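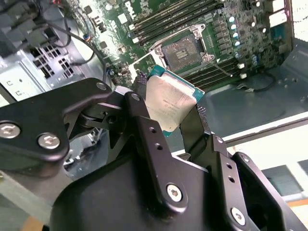
Ticket 1199: desktop tower, no display after power on
Opened by: Shona Kerslake, Cinness front office
Assigned to: Ewan Lowther
Priority: normal
Opened: 2018-03-22

Problem as reported
Fans spin, power light comes on, nothing on the monitor. Tried a second monitor and another lead, same result. Shona needs the Oprea stock files off it by the end of the month.

Log

EL: Cover off, tower on its side on the slatted bench. Reseated the memory and the graphics card. No change.

EL: Swapped the power supply for the spare from bay 33. No change, so the original has gone back in.

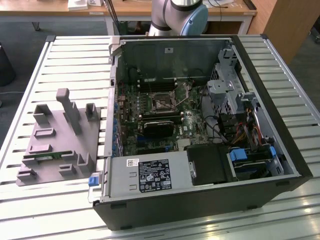

EL: Drive checked in another machine and it reads fine. Stock files copied to the Wasov share, 61 folders. Shona told.

EL: Next thing to try is the processor. Paora Rewi has the known good one in the parts drawer. Lift the lever and the load plate before going near it, match the corner mark, and let it sit down under its own weight. Do not press on it.

PR: Please check the socket with a torch first. If there is dust on the contacts use the air bulb, no cloths and no cotton buds.

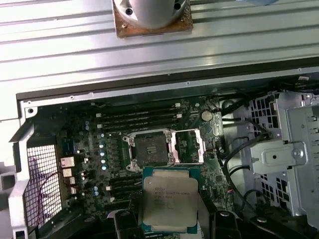

CPU socket with the load plate open

EL: Noted. Will also put a new coin cell in and clear the BIOS settings before the next power on.

Status: open, waiting on test result
Next update: Ewan Lowther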